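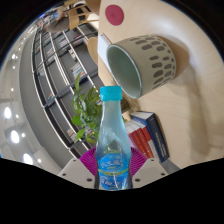 Housekeeping Practice II
Unit 4: Tabletop drinkware and bottled water
Instructor: Ainhoa Campos
Handout revised Jul 8, 2019

Read before the practical. Bring the Unit 3 checklist, we will use the back of it.

4.1 Terms

Drinkware means anything a guest drinks from directly. Bottles are counted as supplies, even when the guest drinks from them. Coasters and trays are surface protection and go on a separate line of the room sheet.

4.2 Bottles

Check the cap first. On a screw cap, look for the ring at the bottom edge. If the ring has come away from the cap, treat the bottle as opened and remove it from the room, full or not. Do not tighten a cap and put the bottle back.

Hold a bottle by the body, below the shoulder. Thin plastic dents easily when it is squeezed near the neck. Stand it upright with the label toward the chair.

4.3 Ceramic cups

Lift by the body or the handle, never with fingers inside the rim. Run a dry thumb along the outside of the rim to feel for chips. Glaze often hides a small chip from sight, mostly on cups where the inside and outside are different colors.

Patterned cups are harder to inspect than plain ones. Turn the cup once all the way around under the lamp. Tea stains collect at the bottom of the inside wall. Soak, then wipe with a soft cloth. Scouring pads are not used on glazed ware.

4.4 Coasters and wood tops

One coaster per cup. Wipe both sides. A damp coaster left on wood will mark it as badly as a wet cup does. Wipe wood along the grain with a cloth that has been wrung out, then dry it.

4.5 Recording

Use the Workia sheet. Write the room number, the item, and R (replaced) or W (washed). Initial each line. Awuor Lema collects the sheets at the end of the shift.

For the practical

Work in groups of 2. Each group sets one table and then checks another group's table against 4.2 to 4.4. Hand in one sheet per group.

Reading for Unit 5: Rashidi, the chapter on linens, and the stain chart on page 46.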